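Drindholm, March 20, 2026

## Lunch club to move to Hetville Hall after Easter

The Drindholm weekly lunch club will move to Hetville Hall once the Easter break is over, the parish council has confirmed. The club has met in the old reading room on Gillona Street for many years, but the building's kitchen no longer meets the standard required for serving hot meals to the public.

Members were told of the decision by letter earlier this month. Meals will continue to be served on the same day of the week and at the same price, and existing bookings will be carried over to the new venue without any need to reapply.
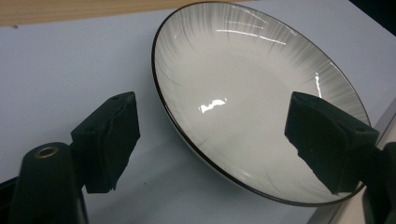 The council has agreed to pay the hire of the hall until the end of September. A further decision on funding will be made at the summer meeting, when the club's attendance figures for the first months will be available. The register at present holds 201 names, although many of those listed attend only on occasion.

Marjan Kermani, clerk to the council, said: "Hetville Hall has level access from the car park and a larger dining area. We are grateful to members for their patience while the details were settled."

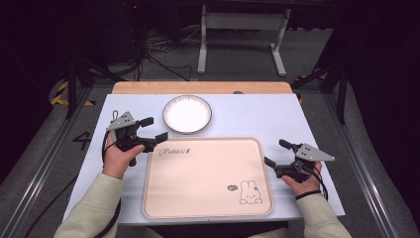
The number 5 bus stops outside the hall. Members who are unable to use the bus may ask for a place in the shared car, which will make two journeys before lunch and two afterwards. Places must be requested at least three days in advance through the council office.

The reading room will remain open for the Gebremichael book collection and for evening classes. No date has been set for work on its kitchen.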